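**Parquet maintenance in a small back room - bucket and water limits**

**parkett_17** wrote:

Room is a small one, white walls, wood block parquet, light tan, lacquered once in 2000 and spot repaired since. It came with the unit we took over in the Flaldale building. The floor has gone dull and I want a cleaning routine before I decide whether it needs a recoat.

Current method: one bucket, two caps of neutral cleaner in 9 liters of lukewarm water, cotton string mop wrung by hand. After drying I get gray arcs where the mop turned, and the block edges nearest the door feel slightly raised to a fingernail.

Questions are the usual ones. How much water is too much, does the bucket matter, and do I have to move the furniture every time. Furniture is a white desk and a small white drawer cabinet.

---

**dimotberg_floors** wrote:

Raised edges mean water is getting into the joints. Stop using the string mop. A hand-wrung cotton head holds far more water than lacquer of that age should see.

Use a flat microfiber pad. Dampen it, wring it until nothing drips when you hold it up by a corner, and work along one block direction. The film left behind should evaporate in under a minute. If it takes longer, the pad is too wet.

The gray arcs are cleaner residue plus dirty water. Halve the dose.

---

**low_sheen** wrote:

Disagree on the dose. Halving it on a floor that is already holding grime gives you the same arcs, only lighter. Run one pass at full label strength, then a second with plain water. After that, go to half.

Agree on the string mop.

---

**parkett_17** wrote:

Both noted. The bucket is a plain round one, white plastic, slight taper, no wringer insert. I have been setting it down in the middle of the room and working outward, so it does get moved with water in it. The underside leaves a ring if I leave it too long.

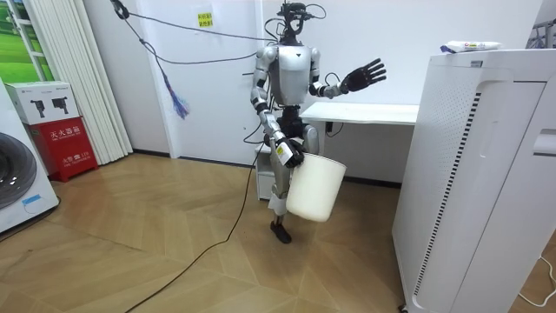 I would prefer to keep this bucket. A wringer bucket on casters takes up floor area I don't have, and I don't trust hard casters on lacquer. If the consensus is that a second container is needed for rinsing, I can fit one more of the same size next to the cabinet.

---

**dimotberg_floors** wrote:

A round bucket is fine. Fill it to a third. It only has to rinse a pad, and a third full it won't slop over the rim when it is carried. Park it on a folded towel or a boot tray and the ring problem goes away.

White plastic is an advantage here. You can see the water change color. Once you can't see the bottom, dump it.

---

**muriithi_r** wrote:

Two buckets. Clean solution in one, rinse water in the other, and the pad never goes back into the solution dirty. I ran one bucket for years and the residue problem only stopped when I split them.

Also check what is on the floor before it gets wet. Cables lying across parquet collect dust along both sides and you end up dragging a gray line. Lift them, dry-wipe the strip, then damp-wipe. The bundle hanging under a desk should be tied up clear of the floor for the same reason.

---

**low_sheen** wrote:

Two buckets is overkill for a room that size. Use several pads. Soak them all in the one bucket at the start, wring them, use each until it is dirty, then drop it in a bag for the wash. Nothing goes back in the water, so there is no rinse stage at all.

---

**muriithi_r** wrote:

That works if you own enough pads. It also means the pads sit wet in a bag until you get to the machine, and mine smelled. Preference, I suppose.

---

**parkett_17** wrote:

I have pads, so I'll try the preloaded method first. Remaining question is furniture. The desk is heavy and I would rather not shift it weekly.

---

**dimotberg_floors** wrote:

Leave the desk. Dry dust under it weekly, damp-wipe monthly. Move the cabinet every time if it is light, and put felt under it. Grit trapped beneath a small cabinet will scratch through lacquer faster than foot traffic does.

Before any recoat, put a few drops of water on the dullest block. If it beads, the lacquer is intact and you only have a residue issue. If it soaks in and darkens, no cleaning routine will fix it.

---

**parkett_17** wrote:

Drop test done in four places. Beads everywhere except the two blocks by the door, where it darkened within a few minutes. I'll get a quote from Jultlow for those two and keep all water off them until then. Felt is on the shopping list.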